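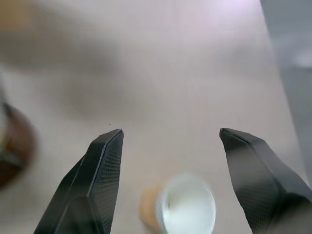 Erlinda Samonte wrote to me after my October column that a building owner who pays for a roof warranty shouldn't also have to pay for someone to walk the roof twice a year. She manages a strip of low-rise offices in Gusdale, and her complaint is one I hear often. The warranty is good for years, the contractor was approved by the manufacturer, and the paperwork is in the drawer. Why keep spending?

I think she is wrong, and I think the industry is mostly to blame for her being wrong.

A warranty on a commercial flat roof is a promise with conditions, and the conditions usually start on the second page. Drains have to be kept clear. Any work that goes through the membrane has to be reported. Leaks have to be reported within a certain number of days, and on one warranty I read last year the number was 14. Many of these documents also ask for a record of regular maintenance. If there is no record, the claim can be turned down, and the owner finds out at the worst possible time what the paper in the drawer said.

Salespeople don't lead with any of this. They lead with the length of the coverage. An owner hears the number of years and takes it to mean that the roof has been dealt with for that long. I have sat in on these meetings, and I can't remember one where the salesperson opened the document and read the exclusions aloud. It would take ten minutes.

Most leaks I have been called out to look at had little to do with the membrane itself. They started at a curb, a pipe boot, a drain or a seam that somebody had stepped on for years on the way to an air conditioning unit. A cable installer drills a hole, squirts some sealant around the conduit and leaves. The sealant lasts a couple of winters. None of that is a defect in the roofing material, so none of it is the manufacturer's problem.

Vitalii Yatsenko runs a small repair crew in Zudside, and he let me go through his job tickets for one season. There were 97 of them for flat roofs. He charges a minimum of $794 to send a crew out, before anyone opens a bucket of anything, and a good share of those tickets were for clogged drains. Leaves, plastic bags, gravel, a tennis ball. A person with gloves and a trash bag could have handled most of it before the ceiling tiles came down.

Erlinda's side has some weight to it. Maintenance contracts are often sold badly. Some of them are a checklist and a signature, with no photos and no notes on what was found. She told me that one visit to her largest building lasted less time than her coffee break, and the report said every item was in good condition, including a roof hatch the building doesn't have. If that is the service, I wouldn't pay for it either. But the answer to a poor inspection is a better inspector. Dropping the visits leaves her with the same roof and no record at all.

What I would like to see is simple enough. The maintenance terms should be on the first page of the warranty, in normal type. The contractor should hand over a drawing of the roof with every drain and penetration marked on it, and that drawing should stay in the building. Anyone who goes up there to work on a fan or an antenna should sign a log. The owner of a warehouse on Hrytsenko Road keeps such a log on a clipboard at the foot of the ladder, and when water came in over the loading dock last spring, it took one phone call to find out which trade had been up there and where they had been working.

I would also like manufacturers to stop selling coverage terms that are longer than most owners will hold the building. A shorter term with clear duties would be more use to everyone — including the next buyer, who inherits whatever was or wasn't done. In Sulasdale I looked at a roof that had changed hands three times under the same warranty. The third owner believed he was 100 percent covered. The warranty had never been transferred after the first sale, and the transfer form was still blank in the file.

Erlinda has since asked for quotes from two companies. I suggested she ask each of them for a sample report from another building, with the address blacked out, and read that before she looks at the price.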